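Glaze Durability Notebook, Clollen Workshop
Entry for 12th March
Recorded by Aisyah Khoo. Present: Babar Lodhi, Melati Entili.

Purpose of the session: to review the second firing of the Keogh copper glaze and decide whether the recipe may proceed to the dishwasher trial.

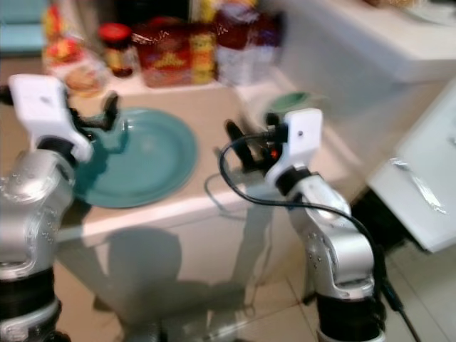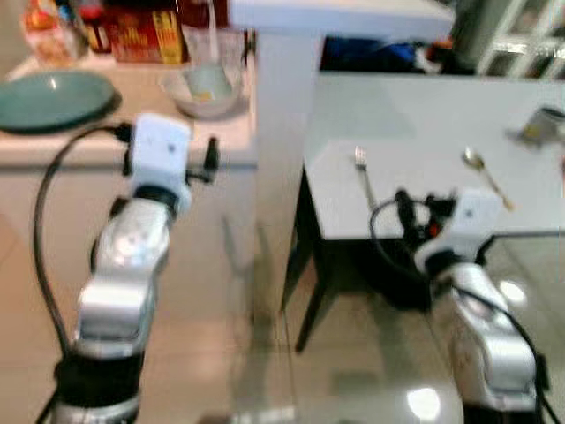
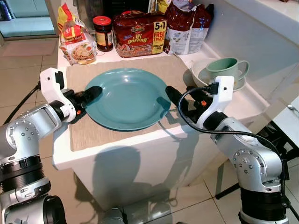

Counter area. Teal plate in the first and third views.

Batch 56 was unloaded at 8 a.m. and left on the rack until the shelves could be handled with bare hands. The kiln log gives a peak of 1689 degrees Fahrenheit for the bisque load. The glaze load was fired on the usual cone 6 schedule, with a slower cool through the upper range as agreed at the last review.

Observations. Pinholes are fewer than in the previous batch and are confined to the foot ring. Two bowls from the lower shelf show crawling at the inner corner, where the glaze was applied too thickly. M. Entili attributes this to the new dipping tongs, which hold the piece at a steeper angle. B. Lodhi considers the bucket itself to be at fault, as it had not been sieved after the weekend. Both explanations remain open.

Lemon test. Slices were placed on three tiles and left under film overnight. Tile A shows a pale ring, visible only when tilted toward the window. Tiles B and C show no change. The ring on A did not wash off with dish soap. Tile A carried the higher copper addition, and that version is withdrawn until the leach results are received from Grarnomwood.

Materials. The remaining feldspar is from lot 513. The replacement lot has been ordered through Rallummont and should not be mixed with the present stock. Labels on the dry bins are to be rewritten in permanent marker.

Actions
Entili: sieve the bucket twice through the 80 mesh and record specific gravity before dipping.
Lodhi: repeat the lemon test on B and C, with a vinegar control.
Khoo: forward the leach samples and send the firing chart to Yusri Siregar.

Dishwasher trial deferred. Kiln shelf 3 has a hairline crack and is not to be loaded.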